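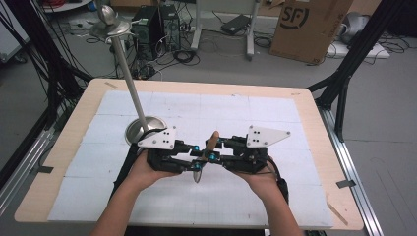
手持ちグリッパによる動作データ収集 参加者募集

Skandeo研究室では、人が両手で行う細かい作業からロボットの動作を学習させる手法を研究しています。遠隔操作を使わず、作業者がグリッパを左右の手に一台ずつ持ち、机の上で物をつかむ、向きを変える、持ち替えるといった動作を行います。記録した軌跡をそのまま双腕ロボットの学習に用いる点が、この手法(研究室内での呼称はTudine)の特徴です。

前回の収集では一つの課題につき200回の動作を記録し、学習後のロボットは片手の把持課題でほぼ98%の成功率となりました。一方、両手で一つの物を支える課題では結果にばらつきが残っています。今回は作業者による持ち方の違いが学習に与える影響を調べるため、新たに参加者を募集します。

作業内容
・グリッパを両手に持ち、机上の小物を扱う動作の繰り返し(合計200回、複数日に分けて実施)
・各回終了後の簡単な記録用紙への記入

応募条件
・18歳以上で、両手の動作に支障のない方
・立ったままの作業が可能な方
・日本語で説明を理解できる方
ロボットやプログラミングの経験は問いません。利き手も問いません。

期間と場所
9月から10月、研究棟Elach 1階実験室。1人あたり7回の来室をお願いします。時間帯は午前10時から午後5時の間で相談に応じます。初回は操作の練習のみです。

謝礼
学内規程に基づき、来室ごとにお支払いします。途中で辞退された場合も、それまでの分は支給します。

記録するのは手元の映像とグリッパの位置、開閉量です。氏名は動作データと切り離して保管します。

応募方法
研究室ウェブサイトの応募フォームに、希望する時間帯と利き手を記入して送信してください。定員に達し次第、受付を終了します。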